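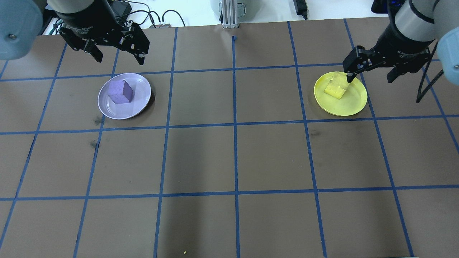 Figure 6.1 Blue masking tape marking out a grid of roughly square cells.

Chapter 6
Squares on the Map: What Grids Tell Us and What They Leave Out

Before you start
You should be able to read a four-figure grid reference and work out a simple average. If you skipped the section on scale in Chapter 5, go back to it now.

6.1 Why be suspicious of a square?

Geographers are fond of grids. Lay straight lines across a piece of country, count whatever falls inside each cell, shade the cells from light to dark, and you have a map that looks fair and scientific. Every place seems to have been treated alike. Planners like such maps, newspapers print them, and students copy them into coursework without asking who drew the lines.

We think they deserve a harder look. A river does not stop at the edge of a square, and neither does a housing estate or a bad smell. The grid is laid down by a person who chose how big the cells would be and where the first line would go. Change either choice and the map can change with it, even though nothing on the ground has moved.

Take the town of Elamville, which we will use throughout this chapter. A survey led by Maham Afridi recorded 3,612 households and placed each one in a square with sides of 500 metres. On the finished map, one square by the old brickworks came out very dark. The local paper called it the most crowded part of town. When Usman Memon drew the map again from the same records, moving the whole grid a short way east, the dark square vanished. Its homes were now shared between two squares of middling shade. Which map was right? Both were drawn correctly, and this ought to bother you more than a plain mistake would.

The trouble has a name. Geographers call it the modifiable areal unit problem, a clumsy title for a simple worry: results can depend on the shape, size and position of the areas used to collect them. It has two parts. The scale effect appears when small cells are joined into larger ones. The zoning effect appears when the cells stay the same size but their edges move, as they did in Elamville.

Some writers say that smaller squares solve everything. We doubt it. Small squares show more detail, but many of them will hold only a handful of homes, and one new block of flats can turn a pale square black. At Avholm, a village with 198 households, Laiba Virk found that most of her smallest cells were empty. Her map was very detailed and told her almost nothing about how people there lived.

None of this means that grids should be thrown away. Parish and ward boundaries have faults of their own, and they get redrawn, so that figures from one decade may not match those from the next. A grid at least stays put once it has been fixed. The sensible question to ask of any shaded map is how much of the pattern would survive a different set of lines – and if the author never tried one, treat the pattern with care.

Key terms
cell, scale effect, zoning effect, boundary, household density

To think about
Find a shaded map in a newspaper or council leaflet. Does it say how the areas were chosen? Write down one claim made from the map that you would want to check before repeating it, and say what records you would need.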